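March, late evening

Again I did my listening homework before dinner and not after, and I think this is the better order. After eating I only hear the sound of the words and not the meaning. Today's recording was a woman from Irnel speaking about the ferry to the islands, how it was when there was no bridge. I understood the ferry, the goats, the price of the ticket, and then a long part where she was angry with somebody, I don't know who. I played this part 8 times. In the end I wrote down "the man with the keys" and I will ask my teacher if it is correct.

The notebook has now over 1,000 words in it. I am proud, but also I see that many of them are words I will never need, such as the name for the wooden part of a plough. The words I need are missing. This morning at the bakery I wanted to say that the bread was a little too dark for me, and I could only say "black bread, no". The woman gave me a cake.
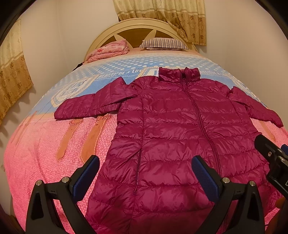 I have been thinking why I want to learn this language at all, when everybody in Berrada can speak to me in English and most of them prefer it. My grandmother spoke it in the kitchen when she did not want us children to understand. So for me it was always the language of secrets, and of soup. Now I know that she was mostly talking about prices. It made me laugh when I understood it, but I was also a bit sad, I had imagined something bigger.

The grammar goes slowly. There are two ways to say "we", one with the person you speak to and one without. I use the wrong one constantly. Last week I told the whole class that we are all going to the dentist. The teacher was very polite and asked at what time.

In the afternoon I walked to the Stalto library to give back the blue grammar, and took it out again, as no other person had asked for it. On the stamp page there are only my dates and one from long before. It has 64 lessons and I am in lesson 40. The chapter is about wishes and things which are not true, "if I were a bird" and so on. I like this chapter. The verb becomes shorter when the thing is impossible, as if you should not spend too much breath on it.

I stopped at Cukis for a coffee and ordered everything without English, also the milk. The waiter answered in English. I continued in the other language and he continued in English until I paid. I don't know which of us was more stubborn.

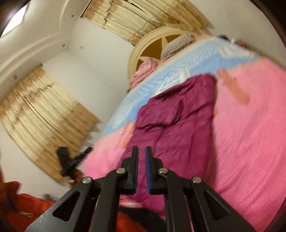 The bedroom, March.

Now it is nearly eleven and I should learn the numbers again, from seventy they become strange. I will do ten minutes and then sleep. For tomorrow: write five sentences with the short verb, buy a new pen, telephone my sister and ask if she remembers the song about the hen. I have the first line and the last one, but the middle is gone.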